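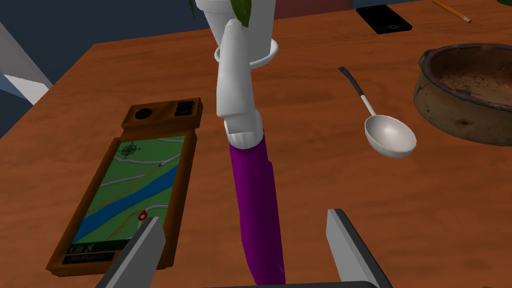
Lifetime Roof Coatings: Read the Warranty Before You Sign

Spring brings the coating salespeople back to Pustness, and this year's pitch is a white spray-on membrane called Cisarik. The flyer says it will "restore" a flat roof, cut cooling bills, and carry a lifetime warranty. Three readers with small commercial buildings sent us the same flyer and asked what we thought. We got hold of the full warranty, and we think you should keep your checkbook in the drawer for a while.

Start with the word lifetime. The document defines it as the "serviceable life of the coating as determined by the manufacturer." So the company that would have to pay a claim also decides when the coating has stopped being serviceable. If your roof leaks in year six and they rule that its life ended in year five, you have a nicely worded sheet of paper.

Then there is ponding water. The warranty excludes any area where water stands for more than two days after rain. Anyone who owns a flat roof in this county knows where the leaks are, and they are mostly in the low spots where water stands. Older buildings along the Campos Road strip were framed with hardly any slope at all. A coating that is covered everywhere except the puddles may not be worth much to those owners.

The inspection clause bothered us more. To keep coverage going, you have to pay for a yearly inspection by an approved contractor at $300 a visit. Skip one and the warranty is void, with no way to reinstate it. The flyer doesn't mention this. It does mention a $1000 discount for signing on the first visit, which after four inspections you will have handed back with some extra.

We asked Kutow, the outfit doing the selling here, what happens if the approved contractor closes or leaves the area. The reply was that another one would be assigned. From where, and at whose travel cost, they couldn't say.

None of this makes coatings a bad product. On a sound, dry roof with decent drainage, a good acrylic or silicone coat can put off a tear-off for years, and white roofs do stay cooler in the sun. How much you save depends on how much insulation is already up there and how hard you run the air conditioning, so be wary of any savings figure from someone who hasn't asked about either. Coating over wet insulation is another matter. It traps the moisture, the deck keeps rotting or rusting, and you pay for the coating and then for the new roof.

So ask for a moisture survey first, in writing, with core cuts at the worst spots. Kutow told us its crews "can tell by walking it." Maybe they can. Soft spots underfoot will show you the bad areas that are already very bad, and they won't show you much else.

Get the dry thickness of the finished coating written into the contract, too. The Cisarik proposal we saw only promised "full coverage," and a thin coat covers fully on the day it goes down. Ask how seams, drains and pipe flashings will be treated, and whether fabric is included there or billed as an extra.

One last item from the fine print. Claims must be mailed within 300 hours of the first sign of a leak. That comes to twelve and a half days, and we have no idea why anybody would write a deadline in hours unless they hoped you wouldn't do the arithmetic.

If you have already signed, look for a cancellation period in your contract and check the date tonight. Readers who have had a coating down for several years, good or bad, are welcome to write in. We would like to hear from owners who filed a claim and got paid.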